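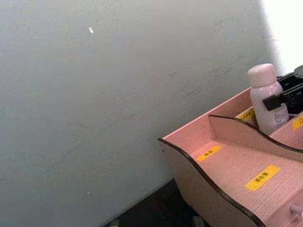
Yesenia Ñahui 看完去年的赛程表之后问过我们一句，说她带的十四岁以下女队为什么上午十点在 Fukcombe 踢一场，下午一点又在 Grerthorpe 踢一场，中间隔着两趟公交车和一座正在修的桥。她还补充说，队员们倒是很高兴，因为可以在车上吃午饭，只有她不太高兴。

我们当时的答复是“已转交相关人员”。相关人员就是我们现在要招的这个人。

最后更新：十二月

Fukcombe 地区女子青少年足球联赛招聘赛程与注册专员一名

联赛分十二岁以下、十四岁以下和十六岁以下三个年龄组，比赛场地分布在 Fukcombe、Grerthorpe 和 Illwood 三地。本赛季注册球员556人，常规赛加杯赛一共225场。这些比赛目前的排法是：Aníbal Alvarado 在自己的电脑上开一张表格，排好，存成“赛程最终版”，第二天再存一份“赛程最终版（新）”。本赛季开打前，各俱乐部手里流传的最终版有好几个，其中两家俱乐部拿着不同的最终版在同一块场地上碰了面，双方都坚持自己是主队，都带了主场球衣，都是红的。

Aníbal 开春以后要专心去带裁判培训班，他对此表现得很平静，平静得让人有点嫉妒。他会留下来交接四个星期，然后手机就不再为赛程的事情响了。我们希望接手的人手机能响，并且会接。

这个岗位做什么

主要是三件事，外加一些我们现在还想不起来、但到时候一定会冒出来的事。

第一件是排赛程。三个年龄组、三个地方的场地，加上各队提前报来的不便日期：学校考试、合唱比赛、某位守门员姐姐的婚礼。婚礼这一项请不要笑，那支队只有一个守门员。赛程每半个赛季发布一次，发布以后改动要有书面理由，理由写“教练觉得不合适”的，请客气地退回去，再客气地附上规程第几条。

第二件是球员注册。我们用的系统叫 Tamura，是前任办公室留下来的，脾气比较老派。它不认识带波浪号的姓，Yesenia 每年都要在系统里换一个姓才能登记成教练，去年那个连她自己都念不出来。它也不能接受一个人在赛季中间过生日，碰到这种情况会把球员自动挪到高一个年龄组，并且不通知任何人。所以每个月要手工核对一遍出生日期、转会记录和监护人同意书。工作本身不难，就是需要一个能对着一列日期坐得住的人。

第三件是比赛结果和纪律。裁判报告在赛后48小时内收齐，比分、换人、黄牌录入系统，有争议的交纪律小组。裁判报告有手写的，有拍照发来的，也有一位裁判习惯用语音，长达九分钟，前六分钟讲天气和停车。请全部听完，黄牌一般在第八分钟。
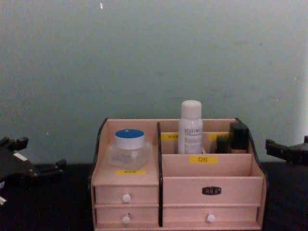
我们想找什么样的人

必须具备的：

- 能读懂竞赛规程，能把规程讲给一位刚刚输了球的教练听，讲完之后对方仍然愿意跟您说话。
- 会用表格软件，并且知道同一个文件只需要一个最终版。
- 写邮件能写明白。日期、时间、场地、穿什么颜色，收件人看一遍就懂。如果您的邮件通常需要第二封邮件来解释，请在申请之前先练一练。
- 愿意接受未成年人保护方面的背景审查。没有商量的余地，也没有加急通道，请预留时间。
- 赛季期间周末上午能接电话。下午也能接更好，晚上十点以后打来的电话可以第二天再回，我们会支持您。

有了更好的：

- 在别的联赛或学校排过比赛。排过羽毛球也算，排过婚宴座位的我们也愿意聊聊，难度是接近的。
- 踢过球，或者当过裁判，或者长期站在场边递过水。不懂越位不影响工作，但会影响您在茶歇时的处境。
- 会讲西班牙语。有几家俱乐部的家长群主要用西班牙语，目前靠 Nidia Londoño 一个人来回翻译，她的正式职务是设备管理，本来应该在数标志碟。

不需要具备的：

体育管理学位。有的话当然欢迎，请不要在面试中用“赋能”这个词。往届的申请信里也常有人写自己支持哪家职业俱乐部、支持了多少年、为它哭过几次。我们尊重这份感情，它不计分。

一个普通的比赛周是什么样子

星期的头几天比较安静，用来收裁判报告和处理周末留下的事情。比如谁把角旗带回家了，比如 Illwood 二号场的球门网为什么又有一个洞，洞的大小为什么正好能让一个球在双方都认为没进的情况下进去。

中间几天要确认下一轮。场地方面的联络人是 Jairo Bedoya，他回消息非常快，内容通常只有一个“可”字。如果他回了两个字，请立刻给他打电话。

临近周末看天气。Grerthorpe 的场地排水不好，下过一夜雨以后，早上七点要决定比赛是否照常，七点半之前通知到两队和裁判。七点一刻总有一位家长先在群里宣布取消了，依据是他家院子的情况。您需要赶在他前面。

比赛当天您不必每场都到，到也到不过来。我们希望您每个月至少去看一个上午的比赛，轮流去三个地方，站在场边，认识一下那些平时只在邮件里对您用感叹号的人。他们面对面的时候大多很和气，有些还会分橘子。

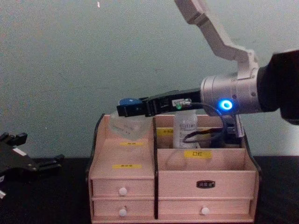 桌面收纳架

办公地点在 Fukcombe。每周需要到办公室两天，其余时间可以在家处理，电话打得通、表格打得开就行。办公室离车站步行可到，楼下的面包店下午三点以后打折，这一条不写进合同，但前两任都认为应该写。

关于上级和同事：您向竞赛部负责人 Milagros Ccori 汇报。她管竞赛部，也管下一任的赛程是不是又出现了十点和一点的问题。她开会很短，批评很具体，记得所有球队三年之内的所有延期。她要求赛程草稿在发布前给每家俱乐部看一遍，这会多花一个星期，也会少收一个赛季的邮件。

可能有人想问，这个岗位为什么空得这么突然。也没有多突然，Aníbal 提过三次，前两次我们以为他在开玩笑，他那两次也确实笑了。
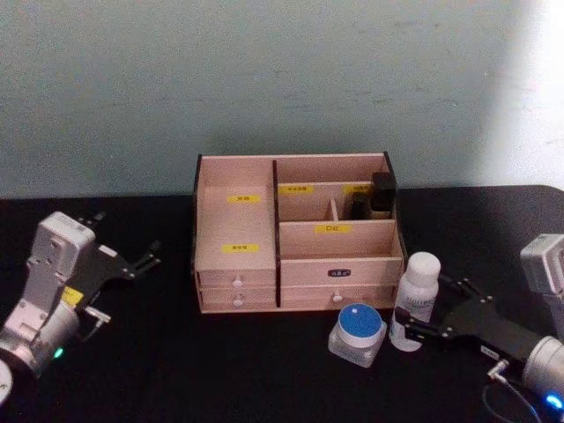
【报酬与工时】

每月2,865镑，合同一年，满一年双方都没有后悔就续签。工时按全职计算，周末上午的值守折成平日的休息，休息请真的休，不要攒着。之前有人攒到赛季末一次性休完，杯赛决赛那天她在海边，我们在找奖牌。

去三地看比赛的交通费凭票报销。餐费不报，参见上文的橘子。

赛季之间有一段淡季，工作内容主要是整理档案、更新规程，以及请 Tamura 的维护方再解释一次它为什么不认识波浪号。换系统的事情正在讨论，讨论了多久我们不便透露。如果您有把旧系统数据迁移出来的经验，请在申请信第一段就写，别谦虚，我们会先看您的。

【怎么申请】

请准备三样东西，发到页尾的邮箱，邮件标题写“赛程与注册专员”加您的姓名：

1. 简历，两页以内。
2. 一封申请信，一页，说说您为什么愿意做这份工作。“热爱足球”可以写，后面请再接一句别的。
3. 一道小作业：四支球队，两块场地，单循环，其中甲队某一周上午不能比赛，乙队和丙队共用一位教练，因此不能同时开球。请排出赛程，并用不超过五行字向丁队解释她们为什么连续两周打客场。赛程排得对占一半，那五行字占另一半。

小作业不要花整个周末去做。如果做了一个小时还没有头绪，把做到哪里、卡在哪里写下来发过来也可以，我们见过写得很好的半成品，也见过排得天衣无缝、解释部分只有“无可奉告”四个字的成品。

申请一月底截止，收到以后会回信确认。面试在二月，两轮，第一轮视频，第二轮来 Fukcombe 面谈，Milagros 和 Aníbal 都在。第二轮会给您听一段裁判的语音报告，请您记下黄牌是给谁的。语音已经剪过，停车部分只保留了两分钟。

没有选上的申请人也会收到答复。想知道小作业哪里可以改的，回信说一声，Aníbal 会写几句意见，他写意见比他存文件有条理。

【几个常被问到的地方】

兼职能不能做：不能，试过把这个岗位拆成两半，结果两半各排了一份赛程。

女儿或妹妹在联赛里踢球的人能不能申请：能，请在信里注明是哪家俱乐部。涉及该俱乐部的纪律事项由别人处理，赛程仍然由您排，届时别家俱乐部会仔细看她们有几个主场，请有心理准备。

目前的十六岁以上球员能不能来实习：今年没有实习名额。赛季中会另外招小裁判学员，通知由 Aníbal 发，文件名里大概会有“最终版”。

不住在 Fukcombe 行不行：行。住在 Illwood 的请留意那座桥还在修，Yesenia 愿意向您介绍公交车的情况，她现在很熟。

联系我们：竞赛部 Milagros Ccori，邮件请寄竞赛部招聘信箱　|　版权所有 Fukcombe 地区女子青少年足球联赛　|　返回顶部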